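Thread: Gripper reports "grasped" but the object stays on the cabinet (Covo sim, tidy task)

### ckandasamy_j

Hello all. I have a fault that I can't explain and I would be glad for some help.

We run the tidy task in Covo, where the robot drives up to a piece of furniture, takes the small item from the top and carries it to another room. In April I moved the task to a new set of houses. After that, in many episodes the gripper closes, the state changes to GRASPED, the robot drives away, and the item is still on the cabinet. The robot then goes through the whole placing motion with nothing and reports success.

What I checked so far:

- The contact sensor in the finger gives a value on closing, so there is some contact.
- The physics step is the same as before.
- The old houses still work with the same build.

I ran 800 episodes through the night and the failed ones are nearly all in furniture with drawers. Tables are fine.

Jayanthi

### harbor_lathe

Your friction is too low. This is the answer in nine of ten such threads. Raise it on the finger pads and try again.

### ckandasamy_j

Thank you, but I tried this already. I doubled it and I saw no difference. Also, the old houses use the same pads and the same values.

### chunyin.c

I don't think it is friction either. If the item slipped out, you would find it on the floor sometimes, or at least moved. Is it moved at all after the robot leaves?

Please post one view from the moment of grasp, with the camera behind the robot. And tell us what your GRASPED check really tests.

### ckandasamy_j

It is not moved, or only by a very small amount. I did not think about that, good point.

The check is simple: gripper command is closed, and the contact value is above the limit for 3 steps. This view is from one of the bad episodes, and the target is the small blue item at the front edge:

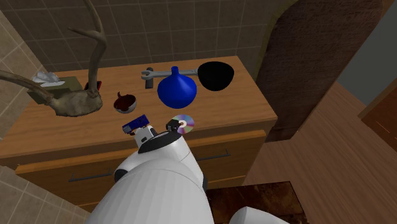

### chunyin.c

Then I would look at the check first. You ask "is there contact", but you never ask "contact with what". The target is right at the front edge of the top. If a finger presses on the cabinet, your value goes over the limit and the state machine is happy. I can't say from one view that this is what happens, but it fits with the item not moving.

Print the name of the other body in each contact pair. It is a few minutes of work.

### harbor_lathe

I still say friction, or the mass of the item. Also that top is very crowded. Antler, bowl, disc, wrench... Maybe the planner is avoiding the antler and comes in at a bad angle. Clear the top and test again.

### ckandasamy_j

I can't clear the top, because the clutter is the purpose of the task. But I made one run with only the target left, to be fair to your idea. The fault is still there.

The contact print will run this evening.

### trokville_sim

We had almost the same thing at Trokville, with a different robot. For us the collision shape of the furniture was wrong. Somebody had made one big box around the whole cabinet, handles included, so the box was deeper than the visible top. The fingers touched "air" in front of the edge and the contact sensor was correct from its own point of view.

Turn on the collision view and look from the side. You will know in ten seconds.

### chunyin.c

That would also explain why only furniture with drawers is bad. Table tops have no handles to make the box bigger.

### ckandasamy_j

I have results now, and both of you are right, I think.

1. In the bad episodes, the contact partner is the cabinet body and not the item.
2. The collision view shows one box for the cabinet, and it stands out in front of the visible edge by the depth of the handles. The new houses were converted with the Lui script, which makes one box for each object if you don't give it the option for parts. I did not give it the option.

I converted the furniture again with separate parts and ran another 800 episodes. The number of false grasps went from 70 to 3.

I looked at the ones that remain. There the finger really does press on the top, so the check is still too weak.

### harbor_lathe

Fine, not friction. But I would not change the check now. If you make it strict, you will get false negatives every time the solver loses a contact for one step, and then the robot will drop good grasps.

### chunyin.c

I disagree with this. A robot that says "I have it" when it has nothing is the worse fault. If this code goes later to a real arm, it will go through a placing motion near people and trust a state that is false. Retrying a good grasp costs only time.

My suggestion is to keep the contact test, but accept only the target as partner, and then add a short lift. If the item's height doesn't follow the gripper, go back to open. The lift also covers the lost contacts that harbor_lathe worries about – you can allow a gap of a few steps there.

On real hardware you don't get the partner's name, so the lift test is the part that matters most.

### ckandasamy_j

I will do it with the lift. The success report at the end also has to change, because it only looked at whether the motion was finished. It should compare the item's position with the goal.

One more question. Does anyone know if the Harero converter has the same default as Lui? We have some older rooms from it and I would like not to open them one by one.

### trokville_sim

Harero split the parts by default when I last used it, but this was an old version. I would open one chest of drawers and look.

### Chun-yin Cheng (chunyin.c)

Same here, I would check one. And please add a line to the conversion notes about the option for parts. I have the rights to edit that page if you don't.

### ckandasamy_j

I have the rights, I will write it tonight. I leave the thread open until the lift test is in.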